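Osholm Publishes Its Full Care Routine for the Two-Arm Sorting Cell in Pilmont

Gripper pads, wrist cameras and the table cloth are all part of the same weekly service

PILMONT, September. Osholm, a maker of small two-arm robot cells for sorting household goods, today makes public the complete care routine which its service team uses for the sorting cell in the Pilmont workshop. The routine was until now an internal paper. From this month any owner of a Grolter cell can receive it without cost, together with the wall sheet and the blank service log.

The Grolter cell is a simple machine to describe. Two arms stand at a table, each arm has a gripper with two fingers, and a small camera looks at the work from the wrist. The cell takes mixed small goods from the table and puts them into baskets, toiletries to one side and food to the other. The goods are soft, hard, round, flat, shiny and dull, and this mixture is what makes the maintenance demanding. A pad which still holds a bread roll very well may already be too worn for a smooth tube.

"Many customers write to us that the robot has become less clever," says Tin-yau Fang, who is responsible for service at Osholm. "Then we visit them, and in most cases we find dust on the pads or a camera that was pushed a little to the side. The program is the same as on the first day. We want that the people who work with the cell can find this by themselves, before they call us."
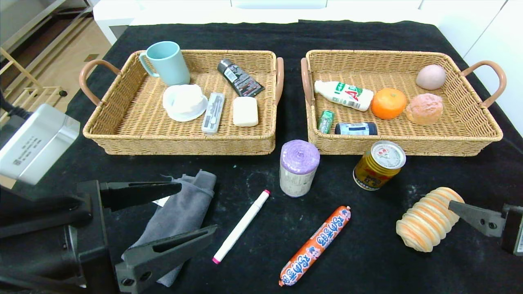 The weekly service is planned for Saturday morning, when the Pilmont cell is not needed for orders, and it takes 30 minutes for one trained person. It starts with the arms in the rest position and the drive power switched off. The technician then goes through the mechanical points in a fixed order, from the finger tips back to the wrist.

First come the fingers. Each finger is moved gently by hand to feel if there is play. If there is play, the finger screws are taken out, cleaned and put back with the torque that is written on the wall sheet. Osholm asks owners not to tighten a loose screw only "by feeling". A finger that was tightened too much can stand at a slightly wrong angle, and then the two pads do not meet evenly over the full length.

Second are the cables. The camera cable has to follow the arm in every position without pulling at the plug. The technician brings the arm slowly to its far left and far right position and watches the loop of the cable. When the loop becomes tight, the clip is opened and moved back. The new edition of the routine gives more space to this point than the old one, because a tight cable turns the camera by a very small amount each day and this is difficult to notice.

Third is the camera itself. The lens is cleaned with a dry lens cloth, the housing is checked for movement, and a calibration run is made with the test card. Only after this run the cell may be started with real goods.

The table also belongs to the service. Osholm uses a black cloth as work surface, for the reason that most of the goods stand out well against it. The disadvantage is that crumbs and powder show on it too, and the smaller pieces can travel from the cloth to the pads. The routine asks to use a lint roller on the cloth before each shift and to wash it when the roller does not help any more. During washing a second cloth is used, and it must be laid without deep folds in the reach of the arms. 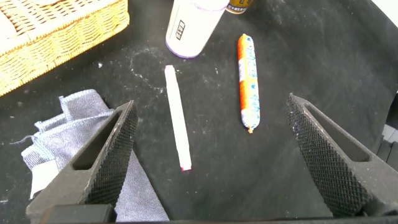
For the pads the rule is now more exact than before. The diamond pattern is brushed with a soft nylon brush, always along the finger and then across it, and afterward wiped with a cloth that leaves no fibers. Oil and household cleaner are not allowed. When the points of the pattern feel flat under the thumb, the pad is changed, and it is always changed on both fingers of the same gripper. One old pad against one new pad gives a pull to the side, and long thin objects such as markers will turn in the grip.

After the pads are cleaned or changed, the technician makes the acceptance test. It consists of 100 picks with mixed goods, placed on the table by hand in no special order. If the cell drops more than 6 of them, the service is repeated from the first step, and the result of both runs goes into the log. The test should include at least one soft item, one item in slippery plastic wrapping and one round item. It is not permitted to choose only the easy ones.

The routine was prepared together with Shek, the company that supplies the finger blocks and pads for the Grolter cell. Shek will offer a service package from this month with pads for both arms, a set of finger screws, two cable clips and the brush. The package is made for some eight months of normal use in one shift. Owners who work with two shifts should count on changing the pads earlier.

"We have written it in simple sentences on purpose," Tin-yau Fang adds. "The person who does this work on the weekend is often alone in the room, and he or she must understand each step at the first reading. If a sentence is not clear, please write to us and we will correct it in the next edition."

Osholm will also hold open training mornings in the Pilmont workshop, where participants change a pair of pads and adjust a camera cable under guidance. The groups are kept small, with no more than 8 persons. Participants do not need experience with programming. Safety shoes are required, and loose sleeves must be closed at the wrist.

The care routine, the wall sheet and the service log can be ordered from the Osholm service desk. Please give the serial number of the cell, so that the sheet with the correct torque values can be sent.

About Osholm

Osholm builds and services two-arm robot cells for sorting and packing of small goods. The company has its workshop and its training room in Pilmont.

Press contact: Osholm, Service and Press Desk, Pilmont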